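Changing a single bed without losing your mind (or your back)

Reading time: 6 min

Beds again. Got three emails in July asking how I do the sheets so fast so ok, writing it all down. Single beds mostly, but works for bigger ones if you've got the arms for it.

First thing. Strip everything. Everything! Not just the sheet. Pillows off, blanket off, the mattress pad too if it's been a while. People leave the pillow on and work round it and then wonder why the top corners never sit right.

Where does the dirty stuff go? Straight in the pillowcase you just took off. Stuff the old sheet in, carry it to the washer like a sack. No trail of socks down the hall.

Then leave the mattress bare for a bit. Open the window. Make coffee. A mattress has been slept on all night, give it some air. I do mine at 8 in the morning and come back to it when the kitchen's done.

WHILE IT'S BARE

Vacuum it. Upholstery attachment, slow, along the seams. Crumbs live in the seams. Also hair. Also one time an earring I'd been missing since spring.

Marks: cold water and a drop of dish soap on a cloth, dab, don't scrub, dab again with plain water. Don't soak it. Foam takes forever to dry and then you've got a smell on top of a stain.

Baking soda if it's stuffy. Shake it on through a tea strainer so it goes on even, leave it while you do something else, vacuum it off. Empty the vacuum after or it puffs out the back next time. Ask me how I know.

Turn it if it's the turning kind. Ours is a Pliltau, head to foot only, no flipping, there's a tag on the end that says so. Check yours. I put a tiny safety pin in the side piping at the end that started out at the head, so I know which way round we are. Cheaper than remembering.

THE FITTED SHEET

Find the label. On most of mine the label is bottom right corner as you lie in bed. Not all brands do it. Once you've worked it out for your set, take a laundry marker and put a dot inside the two head corners. Took me 2 minutes for the whole closet and I haven't put a sheet on sideways since.

Head corners first. Always. Far corner against the wall, then the one nearest you. Pull it right down UNDER the mattress, not just over the edge. That's the whole trick with corners that pop off, they were never under in the first place.

Then diagonal. So if you just did top left, go bottom right. Then bottom left. Pulls it flat as it goes.

Tight against the headboard? Pull the whole bed out a hand's width before you start. Or lift the corner of the mattress with your forearm, not your fingers, and shove the sheet under with the other hand. Fingers get tired, forearms don't.

Sweep down the middle with your flat hand, head to foot. Then out to the sides. If there's a roll of spare fabric up by the headboard it means the sheet is too long for the mattress, or you haven't pulled the foot end down enough. Try the foot end first. If it's still bunching then it's the sheet, tuck the extra down behind the mattress and forget about it. Pillow's going on top anyway.

WRINKLES

You will never get all of them. Stop trying. But:

- take sheets out of the dryer a bit damp and put them straight on. They dry flat on the bed.
- no dryer? Fold in half over the line, good hard snap before you peg it
- spray bottle, plain water, light mist on the worst creases, smooth with your hand, leave the covers off till it's dry
- don't overload the washer. One set of bedding per load. I know. I know.

Ironing a fitted sheet, no. Life's short. I iron pillowcases if company is coming and thats it.

POCKET DEPTH

This is where people waste money. Measure the mattress from the bottom seam to the top, WITH the pad on. Mine is 13 inches with the pad. The cheap set I bought first was for something much thinner and it pinged off every single night. The set I use now is from Osari and the pockets are deep enough to get properly underneath. Write the number on a bit of tape inside the closet door and you'll have it when you need it.

Sheet straps are fine if you're stuck with shallow sheets. Fiddly to put on. Once they're on they stay on till wash day.

PILLOWS

Turn the case inside out. Put your hands in, grab the two far corners through the fabric. Grab the pillow corners with the same hands. Flip the case down over it. Done, no chin involved.

Fluff by pushing the two short ends together like an accordion a few times. Then turn it and do the long sides. Open end of the case goes away from the door, my grandmother's rule, no idea why but it does look neater.

If your pillow has a zip cover under the case wash that as well, less often. I do it every other month. And check the care tag on the pillow itself, plenty go in the machine fine, foam ones don't. 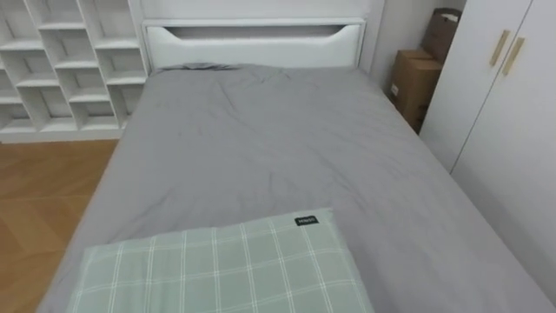
Color wise I stopped matching everything. Plain sheet, patterned pillow, finished. One plain sheet goes with every case you own so when a case wears out you don't have to retire the whole set. Gray is good, hides more than white does and doesn't go yellow on you. Pale green with gray is nice. Plaid with stripes is a bit much imo but it's your bed.

How many sets? Two per bed. One on, one in the closet. I had 4 for a while and the bottom ones just went musty. Gave the extras away.

STORING IT

Fold the flat stuff, fold the fitted as best you can (corners tucked into each other, then thirds, then stop caring) and put the whole set inside one of its own pillowcases. One bundle per bed. Grab and go. No digging about for the other pillowcase with the bed half made.

Open cubes work better than deep shelves for this, one bundle per cube and you can see what you've got. Heavy blankets in the low ones, spare pillows up top where it doesn't matter if they fall on you. If the cubes are by a window throw a cloth over the front or the folds will fade in lines. And wipe them out before you fill them!! White shelves show every speck. Damp cloth, then a dry one, back corners too.

Tall units get screwed to the wall, please. Even an empty one. Especially in a kid's room.

Wipe the headboard while you're there. Damp cloth with a tiny bit of soap, especially if someone reads in bed with hair stuff on. Any slot or groove or cutout, wrap the cloth round a butter knife and run it along. Dust just sits in there. Padded ones, the vacuum brush first, then the cloth barely damp.

HOW OFTEN

Sheets every week in summer, can stretch to two in winter. Pillowcases more often if your skin's fussy. Pad every season. Pillows get replaced when you fold them in half and they stay folded.

THE QUICK VERSION for when guests are in the driveway

Strip, shove it all in a pillowcase, head corners, foot corners, sweep with your hand, fresh case, pillow at whichever end you're not tripping over, then up to the top, blanket over the lot. Window open a crack. Shut the closet door on whatever's in there.

A couple of things people wrote in after the last one. Yes you can use Fornow clips on a crib size mattress pad but not anywhere near a baby, adults' beds only. No I don't use fabric softener on sheets, they feel waxy after, half a cup of white vinegar in the rinse instead. The linen spray I mentioned is Kyei, the plain one, and I paid 53 cents for the sample size at the clearance table so don't go paying full whack till you've tried it.

Next time: duvet covers, the burrito method, and why I gave up on it. Also the sock thing, havent forgotten.

Contact | Copyright, all rights reserved | Back to top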